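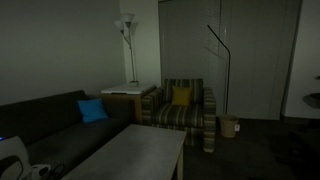

Udo room alarm, by Warnex

The Udo is a motion sensor and siren in one box, for people who want a burglar alarm and do not want a second career running it. It watches one room, up to nine metres deep, and makes a dreadful noise when something moves that shouldn't. There is no app. Margarida Caldeira, who designed it, had an app once and has not forgiven it.
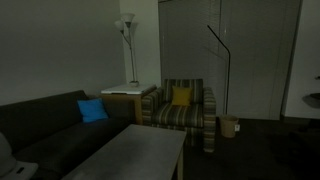 Setting it takes a four-digit code and thirty seconds to leave the house, forty if you have lost your keys. The log holds 3,000 events, after which it writes over the oldest. Our longest-running test unit has reached 2,573, nearly all of them Dae-han Woo's cat.

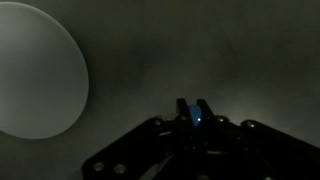
Casings come in white, charcoal and a shade the factory calls Adolholm, and we call beige. Think about the wall before you order. A pale disc against dark grey, like the one in the photo, gets noticed even in very poor light – fine if you want burglars to see that you have an alarm, less so if you'd prefer it to come as news.

Price: £75, batteries included
Wall bracket: Neves type, sold separately, sorry
Siren: loud
Back in stock: March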